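Chapter 6: Seating and Table Turnover

Turnover is parties served per table per shift. Fleneck, a diner in Getville, has 24 tables. 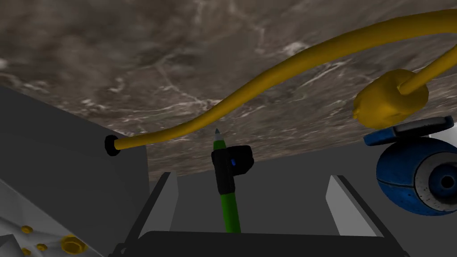 Figure 6.1. Yellow cable and veined marble.

A slow table costs covers. 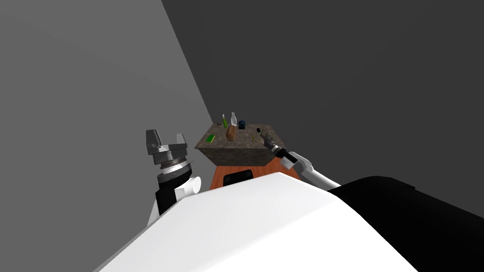

Kristýna Kolář objects that rushed guests skip dessert.

Check size must therefore be logged too. 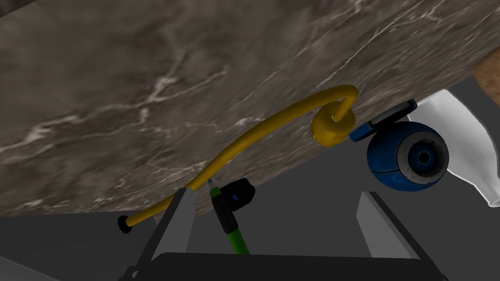
Hanne Mogensen would log waiting time first.

Section 6.1 defines all three measures. 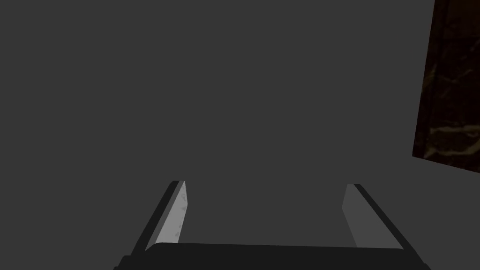

Figure 6.2. Gray surface, dark marble panel.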